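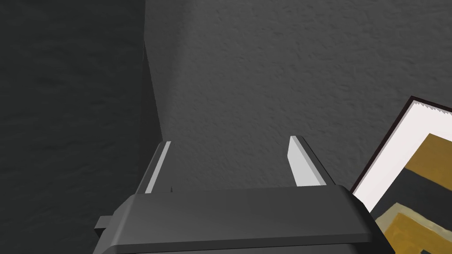

Mornix: second progress report to the Mullard Fund

Prepared by Ieva Liepiņa, 20 December 2022

Where we stand

Mornix is a library for reading and writing bank statement files, and the grant pays for a rewrite of its reader. Of the five work items in the plan, two are finished, two are under way, and one I would like to drop. The schedule says we should be further along. I said in the application that the schedule looked generous, and I no longer think so.

The finished items are the new tokenizer and the test corpus. The corpus holds 900 statement files, all scrubbed of account numbers, and every one of them runs through the old reader and the new reader on each commit. When the two disagree, a person has to decide which is right. So far the old reader has been right more often than I would like to admit in a report of this kind.

The benchmark numbers

The last report passed along a claim that the new reader was four times faster than the old one. Please treat that with suspicion. It was measured on a single large file with no malformed lines, on my own machine, with the cache already warm. On the full corpus the gain is much smaller, and on short files I can't tell it apart from noise. Most of our users have short files.
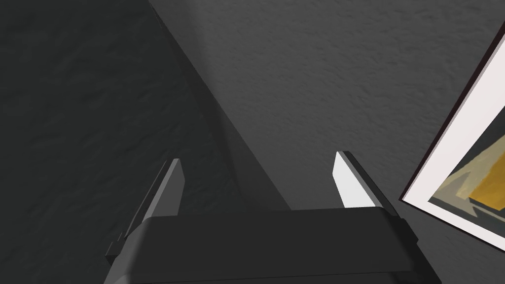 Memory use is the measurement I trust a little more, though I would still hold off on quoting it to anyone. The new reader streams its input, so the peak should stay flat as files grow, and on well-formed input it does. Feed it a file with an unclosed block and it buffers until the end, just as the old one did. Plotted together, the good case and the bad case look like the two fingers of the gripper in the picture, side by side with a wide gap between them. Averaging them would give us a figure that describes neither. I have asked that the release notes give both lines separately.

Error messages

This work is half done. Messages now carry a line number and the name of the field, and they used to carry neither. Whether that helps anyone is an open question. The team at Kashindye, who load statements every morning, tried the preview build and reported that they still open the file in a text editor to find the fault. Their logging layer strips everything after the first line of the message, so part of the problem is on their side — but we should have put the useful part first.

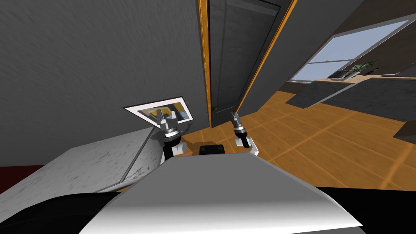
I have moved the field name and line number to the front and sent them a second build. They haven't replied yet.

The Nustix adapter

I propose to drop it. The plan assumed that Nustix would settle its plugin interface before we started. It has changed twice since then, and the changelog promises another change in January. We have a branch that compiles against the version before last. Keeping it alive costs time every week, and I know of only one user who has asked for it. If the Fund feels strongly about the adapter, I would want a fixed version to target, agreed in writing.

Spending

In line with the plan, apart from the hosting, which went over when we began running the corpus on every commit. The overrun is covered by the travel money we didn't use. No extra funds are requested.

Before the next report

Limit the buffering on unclosed blocks
Rerun all benchmarks on a rented machine, cold and warm, with the scripts published
Get an answer from Kashindye
A decision from you on the adapter

I won't offer a release date until the first of these is done.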